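Print this article | E-mail this article

Glass under stress
Dec 10, 2025

Most coloured glass fails at the hole. Drilling leaves microfractures around the bore, and each flex of the thread works them a little wider. The Destotton workshop tested 1,287 drilled pieces last January and recorded 186 cracks, all but 14 of them starting at the bore.
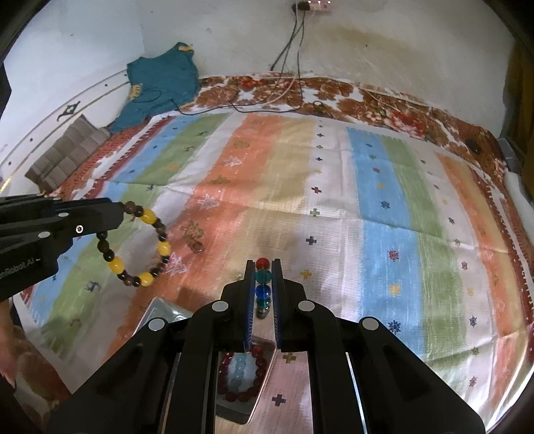
A bracelet of shiny coloured beads, with red, teal and deep blue at one end.

Annealing is the usual remedy. Zeleke holds its glass at soak temperature for 80 minutes before a controlled cool – longer than most small kilns allow. Colour matters as well, as neighbouring glasses that contract at different rates store strain at the join.

Print | E-mail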